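Call for Participants: Games at Home

The Haddadin Institute for Social History invites residents of Pestau and the surrounding villages to take part in Games at Home, a study of how families and households have played indoor games within living memory. Interviews will begin in May.

About the study

Games at Home is the latest part of the Institute's long-running work on domestic life. Earlier studies dealt with cooking, letter writing and the sharing of housework, and produced a collection of 559 recorded interviews, held at the Andine Reading Room and open to the public by appointment. Games were mentioned in a good many of those recordings, usually in passing, but were never the subject of a study in their own right.

The present study is concerned with the ordinary practice of play: who owned the games in a household, where they were kept, when they were brought out, who was allowed to join in and how disputes were settled. The research team is particularly interested in house rules. Printed rules are well preserved in libraries and collections, whereas the rules that families agreed among themselves were seldom written down and are easily lost when a household breaks up or moves away.

The study is led by Dr Kylie Costigan. Interviews will be carried out by Bujar Dimitrov and Seung-woo So, both of whom are members of the Institute's permanent staff.

Who may take part

The Institute wishes to recruit 54 participants. Applications are welcome from adults of any age who have lived in Pestau or the surrounding villages for at least part of their lives. It is not necessary to have been born in the area, and the study hopes to hear from people who brought games or ways of playing from elsewhere.

No special knowledge is required. Applicants need not have played to a high standard, belonged to a club or kept any of the games they remember. People who disliked games, or who were brought up in households where cards or dice were not permitted, are encouraged to apply.

Two members of the same household may apply together, and may choose to be interviewed jointly or separately. This should be made clear on the application form. Present and former employees of the Institute are not eligible.

What is involved

Each participant will be asked to attend a single interview, which will normally last no more than 2 hours, including a break. Interviews may be held at the Andine Reading Room or at the participant's home. Daytime and early evening appointments are available, the latest starting at 6.30 pm. The Reading Room has step-free access and a hearing loop.

The interview will follow a short list of topics, sent out in advance, but participants are free to speak about whatever they consider important and to decline any question without giving a reason. Interviews can be held in English, Arabic, Bulgarian or Korean. Other languages may be possible with notice – please enquire before applying.

Participants will be sent a written copy of their interview and will have the opportunity to correct it or to ask for passages to be removed. Those who wish to do so may also fill in a short play diary, noting any games played at home over the following month. The diary is optional and has no bearing on the interview.

Payment and expenses

Participants will receive a gift voucher in thanks for their time. Travel within the Pestau bus area will be repaid on production of a ticket or receipt. Reasonable costs for the care of children or other dependants will also be met, provided that they are agreed with the study office beforehand.

Use of recordings

Interviews will be recorded in sound only. With the participant's written consent, the recording and the written copy will be kept at the Andine Reading Room and listed in Fastus, the Institute's public catalogue. Participants may choose to be listed by name, by initials or under a different name of their own choosing. They may also ask for a recording to be closed to readers for a fixed period.

Consent may be withdrawn at any point before the recording is entered in the catalogue. After that date the Institute will remove a recording from public use on request, but cannot recall copies of extracts already published.

Questions about data and consent should be addressed to Qusai Farah, Records Officer.

How to apply

Application forms are available from the front desk of the Andine Reading Room or by post from the study office. The form asks for contact details, a brief outline of where the applicant has lived, and a few lines about any games remembered. Applicants who would find it easier to give this information by telephone may ask for a call from Ghassan Zoubi, Study Administrator.

All applicants will receive a reply. Places will be offered so as to include a fair spread of ages and neighbourhoods, and those not offered a place may ask to be kept on a reserve list.
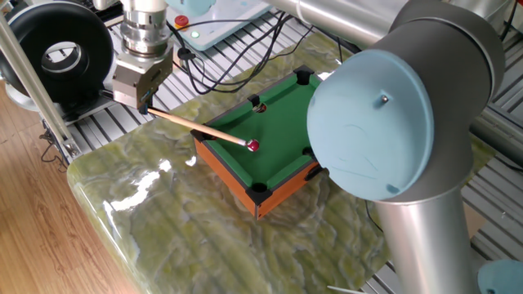

Objects and photographs

Participants are welcome to bring to the interview any game, score sheet or photograph that may help them to recall how play was organised at home. Items need not be old, complete or of any value. The study takes in board games, cards, dominoes, word games and small versions of larger games, including miniature pool tables with a green playing surface and black pockets, like the one shown resting on green marble. Where an object is too large or too delicate to be carried, a photograph or a spoken account will be quite sufficient. The Institute is not collecting objects as part of this study, and everything brought to an interview will be taken home again by its owner.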